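[memetden-users] Thread segmentation and the hold condition in the suturing stack: response to query
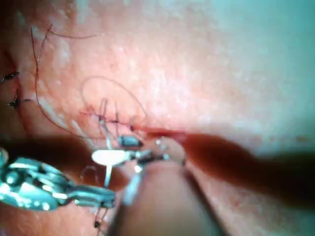
The maintainers thank the member from the Duan site for the detailed query on thread segmentation and its effect on the planner. The questions have come up in several forms since the last release and the reply is therefore sent to the full list. The original message is quoted in part, with responses following each passage.

List: memetden-users
Date: 24 Aug 2023
Subject: Re: Fine thread lost near bright regions, planner enters hold

> We have been running the Iren perception module against our own
> wrist camera recordings. Dark thread is labelled well along its whole
> length. Fine, pale or semi-translucent thread is labelled in pieces,
> and where it crosses a wet highlight the label is dropped altogether.
> Is this a fault in our calibration or a known limit of the module?

It is a known limit. The thread labeller was trained on 1,809 annotated views, and heavy dark thread is over-represented in that set. The attached view is typical of the harder case. A long dark strand sweeps across the upper left and poses little difficulty. The thin loop lying above the stitched section is visible chiefly as a faint darker line on lighter tissue, and the tissue itself carries a great many small specular points. Local contrast along the loop is low enough that a highlight of modest size will break the trace.

The labeller does not at present attempt to join the pieces. Joining is left to the curve-fitting stage in Gramar, which accepts gaps of up to 15 pixels where the tangents on either side agree. Sites that have raised this limit on their own branches should be aware that a generous value will happily join a working strand to the trimmed tail of a finished knot. The two knots at the far left of the attached view have short cut ends of precisely the kind that cause this. Knots should be labelled as a separate class before fitting, and their tails excluded from the set of candidate end points.

> Should we mask the washed-out part of the view before it reaches the
> labeller? We tried a fixed mask in the upper right corner, which
> helped with false positives, but the glare moves with the wrist.

A fixed mask is not recommended, for the reason given in the query. The release candidate computes a validity map for every view from saturation and local sharpness, and passes it downstream with the labels. Cells marked invalid are treated by the planner as unknown. Under the older behaviour they were treated as free of thread, and a path could be proposed straight across them. Members who have written their own planner plug-ins will need to handle the third state explicitly. A plug-in that reads only the two older values will continue to load without warning, and the maintainers regard this as a defect in the interface. It is recorded as item 14 on the open issues list.

> The planner goes into hold whenever the instruments are close to the
> wound. On our recordings this is most of the time. The log gives
> OCCLUSION_NEAR and nothing more. Can the threshold be relaxed?

The threshold can be changed in the site configuration file, but the maintainers ask that members first establish which object is triggering the condition. There are two separate sources and the log message does not distinguish between them.

The first is the instrument whose position is known from joint encoders and the kinematic model. Where the model and the view agree, the occluded area is predicted in advance and should not by itself cause a hold. If it does, the hand-eye calibration is the first thing to check. An error of a few pixels is tolerable at the far side of the field and is much less tolerable for a grasper that sits close to the lens, where the outline is both large and blurred.

The second is any large defocused region that the model does not account for. In the attached view a broad dark band runs from the centre to the right, just beneath the incision. From a single view it cannot be established whether the band is another instrument arm or a fold of tissue, and the software is in no better position than the reader. The module reports such a region as an unmodelled near object and the planner holds. This is the intended behaviour. Relaxing the threshold to avoid it would permit motion toward something that has not been identified, and the maintainers will not support a configuration that does so.

The log will be amended to give the source. The two messages will be OCCLUSION_MODEL and OCCLUSION_UNKNOWN, and the older string will be withdrawn in November. Members with scripts that parse the log are asked to make the change before then.

> Lastly, is there a recommended way to report stitch position? We
> have been taking the centroid of each labelled segment across the
> wound, which jumps when the jaw tip is beside the last stitch.

The centroid is a poor measure whenever one side of a stitch may be hidden. The recommended practice is to fit the wound edge as a curve first, then report each stitch by its crossing point on that curve, together with a visibility score for either side. A jaw tip resting at the edge of the wound will lower the score on one side and leave the crossing point largely undisturbed. The tracker should be given a window of 10 views before a new stitch is confirmed. Sites working with closely spaced interrupted stitches may also wish to enforce a minimum spacing along the curve, as neighbouring segments are otherwise prone to exchange identities.

Pale or translucent objects near the jaw remain a source of false labels in this stage. The rounded translucent shape just below the incision in the attached view could be a droplet or a small part of the instrument, and annotators have been instructed to give such shapes the class "uncertain" and to leave them out of the thread class. Annotations submitted under the earlier guideline do not need to be redone, but should be flagged as such in the header of the submission.

Members are reminded that the software is distributed for bench and laboratory research only, and that site-specific calibration files should not be posted to the list. Recordings in support of a fault report may be lodged through the Memetden upload page, with the module version and configuration file enclosed. Further replies on this subject should keep the present subject line.

Maintainers, Memetden suturing software
memetden-users mailing list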